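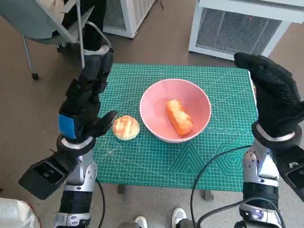
Automation and Work Organization
Unit 7 handout: Two-handed handling cells in small food plants
Instructor: Pallavi Prajapati
Revised June 30, 2020

7.1 Scope

Unit 6 dealt with fixed automation: ovens, dividers, conveyors and flow wrappers. Those machines took over whole process steps, and the jobs around them were rebuilt once, at installation. This unit deals with handling cells, where a pair of robot arms with gloved hands takes over single motions inside a job that otherwise stays in place. The effect on the people in that job is spread over months and is harder to see in the staffing figures.

The running case is the Kusley bakery, a contract producer of buns and small loaves with 59 employees at the start of the project. The integrator was Grornatau. The internal project lead was Yurii Shevchuk, and the packing supervisor during the whole period was Uliana Kobzar. Her shift notes are the main source for sections 7.4 and 7.5.

7.2 The task

The task given to the cell was tray and bowl loading for mixed orders. An item is picked from a flat surface, moved over a container, and released without damage to the crust. The container may already hold another item. In manual work this takes one person, two hands and very little attention. It had never been written down as a procedure before the project began, and the first draft of the written procedure ran to 12 steps.

Terms used in the rest of the handout:

Pick: closing the hand on an item until it can be lifted.
Place: release of the item inside the container outline.
Assist: any action by a person that lets the cell continue a cycle it could not finish alone.
Handover: the point at which responsibility for a tray passes from cell to person or back.

An assist is not recorded as a fault in the controller log. Students should keep this in mind when reading the uptime figures in 7.4.

7.3 Bench trials

Before the cell went onto the packing floor, the motions were worked out on a small table. A bench of this type needs a surface with a visible grid, so that item positions can be set and repeated. A cutting mat with ruler markings is adequate and cheap. Round and elongated items should both be included. A round bun can be approached from any side, while a loaf-shaped piece has to be approached across its short axis, and a bowl wall limits the directions available to the hand. Gloves with a textured surface lower the grip force needed, but the texture holds crumbs and must be cleaned on a schedule.

Kusley ran 1439 bench picks. Krešimir Radonjić, then a packer with no technical training, was assigned to the bench to set out items and judge crust damage. The plan gave him that role for the first week only. He stayed until the end of the trials. The damage criterion used by the engineers (visible crack longer than a fixed length) did not match what packers rejected in practice, and the criterion was rewritten from his sorting decisions. No line in the project budget covered this work, and his pay grade did not change while he did it.

7.4 What changed on the floor

The cell, named Zeta in the plant documents, started on one packing line in August. The following changes were recorded.

Pace. Before the cell, packers set their own rhythm within an hourly target. With the cell upstream, trays arrived at a fixed interval. Total output per person was nearly the same, but short breaks taken between trays disappeared. Kobzar's notes mention this before they mention any technical problem.

Attention. Loading by hand let people talk and look around. Supervising the cell did not. Of 69 assists logged by hand in the first full shift, most were minor: an item turned, a bowl moved back to its mark, a bun lifted off the edge. Each one took a few seconds. The load came from having to be ready for the next one.

Physical strain. Reports of wrist and shoulder pain on that line went down. Reports of lower back pain did not, probably due to longer standing in one position.

Skill. Two kinds of knowledge became more valuable: judging product condition, and knowing which way an item should face before the cell reaches for it. Speed of hand became less valuable. Long-serving packers who had been known for speed were the group least satisfied with the change.

Status. Operators of the cell received a new job title. Packers at the handover point, who did most of the assists, kept the old one.

7.5 Points of disagreement

Shevchuk's project report treats the assists as a start-up effect that will fall as the software improves. Kobzar's notes treat them as a permanent part of the job that should be staffed and paid. Both positions can be supported from the same data. The report counts controller stops; the notes count human actions. Students should state which of the two they are using whenever they quote a figure from the case.

A second disagreement concerns consultation. Packers were informed of the layout before installation - after the floor anchors had been ordered. Perrine Lecomte's interview transcripts (course reader, part 3) show that the position of the handover point was the item they would most have liked to change. It was moved later, at the plant's expense.

7.6 Preparation for the seminar

Read the Lecomte transcripts and the first two weeks of Kobzar's notes.

Draw the handover point for the Kusley line before and after it was moved. Mark who can stop the cell from each position.

Take one manual task you know well and write it as a procedure for two hands. Note every place where you had to use a word such as "gently" or "properly", and propose a measurable replacement. Bring two printed copies.

Groups are the same as for Unit 6. Written answers to the second task are limited to one page, drawing included.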